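The Desk Lunch Grows Up
By Nhung La
1 January 2021

For 12 years I ate lunch with whatever fork the office drawer coughed up. Then I bought a utensil case – cream, rounded corners, very pleased with itself. 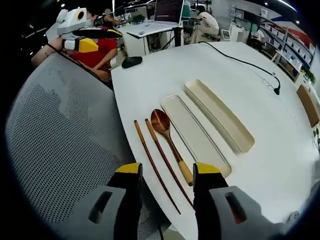
What goes in
Two wooden chopsticks and a wooden spoon. Remembering to take it home is a separate skill.

Related
Soup at Your Keyboard: 3 Rules
The Drurus Lunch Bag, Reviewed

Comments
Miroslava Bondarchuk: Mine has been in my coat since March.
Diệp: No fork?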